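Flaltau Robotics Club
Virág project FAQ

Last updated September 16, 2018. Same questions keep landing in the inbox so answers go here now. Read it before you email please. Flora MacKinnon reads the inbox and she has classes too.

What is Virág?

The club's two-arm sorting project. Mixed electronics parts start in the middle tray, the arms pick them up and put them in the right outer tray. Boards on one side, wiring on the other. It's also our entry for Statik, more on that further down.

Who can join?

Any enrolled student, any major, any year. We've got people from mechanical, people from music, one from nursing. No application. Come to an intro session, sign the safety sheet, you're in.

Do I need to know how to code?

No. Helps if you want to be on the software side. There's plenty else: cabling, mounts, test runs, writing stuff down (always short on that one). If you do want to code it's mostly Python and we'll get you going with small jobs first.

I've never touched a robot arm. Problem?

Nope. First couple of sessions you watch, then you drive one arm at low speed with a senior member next to you. Both arms together only after you've passed the checkout.

What's the checkout?

Short practical. You show that you can:
- start the cell from cold
- hit the e-stop without looking for it
- home both arms
- clear a dropped part the safe way (stop first, THEN reach in)
- shut down and log it

Failing is fine, lots do the first time. Redo it the next session.

How much does it cost?

Dues are $14 a semester. Covers tape, paper, spare connectors, and snacks if there's anything left over. Can't pay? Tell Flora, it stays private.

Who pays for the hardware then?

Department gave us $2000 this year, which sounds like a lot until you price a gripper. We spent $290 of it on spare gripper fingers in August alone. So please go easy on them.

What is Pluleck?

Our own software. Records the runs, plays them back, keeps the log. Written by students over a few years so yes, parts of it are ugly. Docs are on the shared drive, in the folder called docs_new. Not docs. Ignore docs.

Pluleck won't connect to the left arm, what do I do?

Check the network cable at the arm base first. It's nearly always that. Then restart Pluleck, not the arm. Still nothing, write it in the log and switch to a sim task. Don't start swapping cables between arms, we lost a whole evening to that.

Why boards and wire harnesses? Why not blocks?

Did blocks last year. Too easy, everybody got bored. Wires bend, they tangle, they never land the same way twice. A braided harness acts differently from loose thin wires, so we keep both kinds in the set. Boards are stiff but the parts stick up off them and you have to find a decent place to grip. Good mix.

Where do the parts come from?

Scrap donations. None of it is going back into a product so don't panic if you drop one. Do panic a little if you drop one inside the arm base.

What's the starting layout?

Has to be the same for every logged run or the run is no use. Check against the picture at the bottom of the next answer. Steel tray goes in the center between the yellow ones, two yellow trays on each side. Sheet of white paper flat in the bottom of the steel tray. New sheet when it gets marked up.

What counts as a good run?

Part ends up in the correct tray, fully inside the rim, neither arm bumped anything, nothing hanging over a edge. If a wire is draped across two trays that's a miss, even if most of it is on the right side. Log misses too!! We learn more from those and people keep deleting them.

Can both arms move at once?

In the current task yes, but they take turns over the center tray. One goes in, backs out, other one goes in. Handing a part from arm to arm is a seperate task and only the advanced group runs it for now.

Can I bring my own parts?

Ask first. No batteries, no liquids, nothing with sharp loose strands.

When is Statik?

Spring. Exact date gets posted when the organizers send it to us. Team list is picked from people who've passed checkout and have runs in the log. Not from who's loudest.

What do we have to do there?

Sort a mixed set in front of judges, then a short talk on how it works. Judges ask stuff. Everyone on the team should be able to answer, so if you only ever did cabling, sit in on a software session or two before then.

What does a session look like?

Sign in, quick catch up, split into pairs. One drives, one logs, swap halfway. Trays get filled up as you go, boards to the left trays, harnesses to the right ones. The braided ones go in the upper right tray and the thin red ones lower right. Picture is for tray positions and for checking which harness goes where. Clear everything back out before you leave so the next pair isn't sorting your mess.

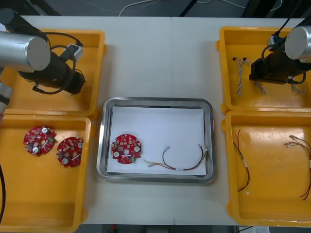

Can I visit without joining?

Sure, email Flora a day ahead so someone's there to let you in. Closed shoes, long hair tied back, no dangly lanyards near the table. Stay behind the tape while the arms are powered. Photos ok, just ask the people in them.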